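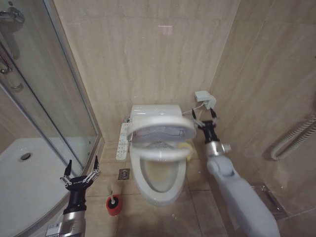 Photo: Valter Halvorsen

ok few posts on Kvam Street because people keep asking me at the bus stop and I'm tired of giving the short version

The bakery is open. The shoe repair is open. Zendby Books is open, has been the whole time, go in the side door off the lane while the front step is getting redone

What's closed: the old Hillemance building at 202 Kvam. Closed to the public since April. That's the one with the fence. One building. Somehow this has become "Kvam is being torn down"

I blame the big rendering in the window tbh. It shows the whole block as glass and little trees. The application is only for the one lot, I went and read it

File number ends in 1009 if you want to look it up at the city counter. They won't print it for you but you can sit and read it as long as you like, chairs are terrible

Short version of the file: ground floor stays shops, flats above, lane stays open both ways. Parking drops. That last part is the real fight imo

Street parking now is 2 hours till six, then free. Under the plan the spots on the north side go to a loading zone. North side is where everyone stops for the pharmacy

Pharmacist told me she's had customers phone to move their perscriptions somewhere else "before you shut". She's not shutting. She signed a new lease!!

Same at the bakery. Guy came in for a last loaf. Took a picture of the counter and everything. She sold him the loaf

Someone asked about the Usonley. Different owner, different block, nothing filed. The scaffolding is for the brickwork. Please stop emailing me about the Usonley

Rents, since that's the other question. I don't know. Shop owners I talked to got different answers depending who picked up the phone. One's been told no change till the lease is up, one's been told "we'll see". That's all I've got

Merchants want a sign at each end of the street that says OPEN. Cost is 100 bucks a sign if they do it themselves. City says a sign on the pole needs a permit. So right now it's a chalkboard outside the bookshop and it rained on it

Also the crosswalk light at the top of Kvam is still on the short timing. Unrelated to the building, everyone thinks it's related. It's been like that for ages. My neighbour with the walker gets to the middle and stops there

Public comments close 2/9/18. Written ones count the same as speaking, the clerk told me that twice. Put the file number on it or it goes in the general pile

If you write, say something specific. Loading zone hours, the lane, lighting at the back. "Save Kvam" gets a thank you letter and thats it

Me, I'd take the flats. More people walking past the shops in the evening is fine by me. Just want the pharmacy parking sorted and the lane lit

Correction to the earlier post, side door at Zendby is off the lane but you have to come in from the church end, other end is blocked by the bins

Shoe repair is cash only btw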